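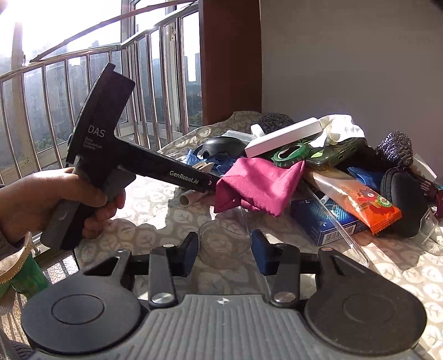 A two-finger gripper and a second hand-held device at a pile of household items, with a pink cloth at the tip of the second device.

Plisa publishes care routine for hand-held grippers

Drunthorpe, 12 March 2026

Plisa has today published the care routine used for the paired hand-held grippers at its Drunthorpe site. The routine was written with Benon, which carries out repairs on the tools, and applies to every pair in daily use.

Before each session, the operator opens and closes both fingers fully, checks that the pads sit square and wipes them with a dry cloth. The pivot screws at the base of the linkage arms are checked for play every 2 hours. After 200 hours of use, the tool is taken out of service and the pads are replaced. A full check on the bench takes 30 minutes.

Saeed Azimi, head of maintenance at Plisa, said: "A worn pad or a slack pivot changes the way a gripper closes on thin cloth. We want that found at the bench, before a day of recording has been spent on it."

Tools that fail a check are labelled and sent to Benon with a short written note of the fault. Spare pads and screws are supplied by Hassanpour.

The routine is available on request from the Plisa press office in Drunthorpe.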